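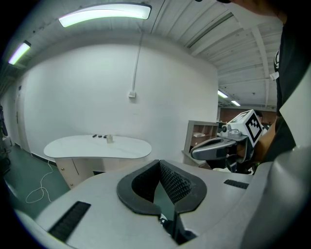
How many demonstrations does a student team need before a pick-and-place policy is worth testing?

For one object on one table, start testing at 158 demonstrations and expect to need more. Our club at Grestmont got its first usable policy at 479. Test early anyway, so you find out which starting positions you forgot to record.

giment_lab

It depends on how much you vary the setup. Our first set was 1000 demonstrations and the policy was poor, as the object started in nearly the same spot every time. The next semester we moved it between takes, changed who did the recording, and did well with fewer.

Two things I would tell a new team:

Agree on how a take starts and ends before anyone records. We had people closing the gripper at different points and had to throw out 46 takes in February.

Check the tracking after every short session, while the setup is still in place. If a marker was covered by somebody's sleeve, you can redo those takes the same afternoon. We left it to the end of the month once and lost most of the early work — the table had been moved by then and nothing matched.

Also write down who recorded what. Our fastest member made the worst data and it took us a while to work that out.

stesari2

Depends on the task. Ask whoever is running your class what they used last year. We did the Lombardi challenge with a set the older students left behind and only added some of our own. Watch your storage too, the video fills a laptop fast.

rowdy_servo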